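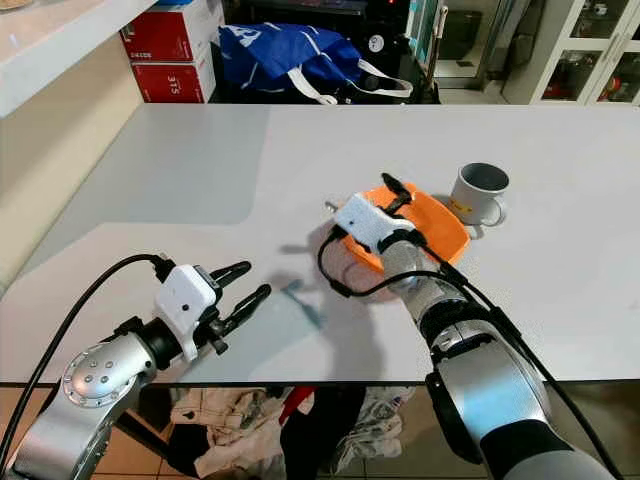
Both arms over the bench, left gripper open, right one at the orange tray. Cable loops as they are now.

Left gripper opens by itself mid-task, no fault logged

cjiang_walldale
Posted March 23, 2026

Two-arm bench cell, Gendari controller, grippers on their own cable back to the controller. Job is moving a tray and a mug around a table. Since February the left gripper has been letting go partway through a move. The fingers go to full open, the arm carries on with the path as if it still has the part, and the log shows nothing. It has happened 11 times. Last one dropped a mug on the floor tile, so now I care.

Firmware is current. Swapped the power supply, no change. Force setting is the same on both sides. The right one has never done it.

Chunhua

torquenut
Cable. Look at the bow on the left one where it comes out of the connector. Every time the wrist rolls, that whole loop is pulling on the plug. You lose contact for a few milliseconds, the gripper reboots, and the default on boot is open.

halfstep
The right cable loops out too and crosses the wrist, and that one works fine. I'd look at the force setting before blaming the cable. If the part slips, some of these read it as a missed grasp and open to retry.

torquenut
A retry would be in the log. A reboot might not be.

a_kabbaj
We had this on a Mäkelä cell. Same symptom, and it was the connector. Ours were rated for 2,000 flex cycles, which you get through fast. Two checks:

Hold the wrist still, close the gripper on something soft, and wiggle the cable by hand at the plug. Arm in hold, someone on the e-stop.

Then read the gripper uptime counter, if yours has one. If it is lower than the controller's, it restarted.

Abdelilah

cjiang_walldale
Uptime counter exists, I did not know that. Left gripper says 5 minutes. Controller has been on since this morning. Right gripper matches the controller.

torquenut
There you go.

halfstep
OK, it restarts. Could still be the board and not the plug. Swap the two cables and see if it follows.

cjiang_walldale
Swapped them. Ran 4,000 short wrist rolls overnight with nothing in the fingers and nobody in the cell. The right gripper restarted twice, the left not once. So it is the cable. New one is ordered from Clomanent, and I'll clamp it to the link so the plug doesn't take the load.

a_kabbaj
Good, but the cable is half of it. The arm should not keep moving after the gripper drops out. Put a heartbeat on it and stop the path when it goes missing.

halfstep
Disagree on a hard stop. With two arms holding one tray, stopping one side can twist it out of the other. Pause both together.

a_kabbaj
Fine, both. As long as something stops.

cjiang_walldale
Pausing both. Heartbeat goes in before the new cable does, so I can test it with the bad one.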